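Outdoor concert sound, row 40 and back — delay towers?

gendell_foh
Thu 16 April
Has anyone seen the site plan for the July anniversary concert at Stekar Park? The PDF shows one pair of delay towers for the whole lawn. Last time there were two pairs and the back third was still hard to follow during the speeches.

Cloltier
The plan is a draft. The second pair is on the power drawing, sheet 4, but missing from the seating sheet. I would not read much into it.

mono_sum
Sheet 4 shows distro boxes, not towers. Those could be for the food row.

Cloltier
Food row is fed from the east side. Look at the cable run.

gendell_foh
Looked. It stops short of where a second pair would stand. The lawn tickets are capped at 2,000 and they are selling all of it, so people will be back there.

Restrepo
One pair is enough if the mains are flown higher than last time. The problem was trim height. The brass band was perfectly clear at the back and the speeches weren't, and that is mic technique as much as coverage.

mono_sum
Disagree. A brass band carries with no PA at all. Speech at 200 feet with wind across the lawn needs a local source.

Restrepo
Then ask for 10 minutes of speech at soundcheck and walk it.

lawn_chair_ed
Different question, same concert. Is the bag rule the same as the stadium's?

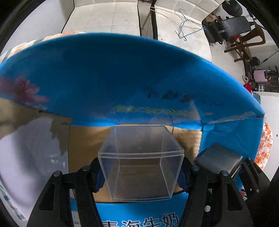 The bag rule is on page two of the ticket terms: clear bags or clear containers only, one per person, no coolers on the lawn. A box with see-through walls like this one should pass, although the terms give no limit for hard containers. Bring food in it and expect the lid to come off at the gate.

mono_sum
Terms say "soft-sided" further down, under re-entry.

lawn_chair_ed
That paragraph only covers re-entry. I will email the box office.

gendell_foh
Back to the towers — I sent the question to production along with the sheet 4 reference. Will post the reply when I get one.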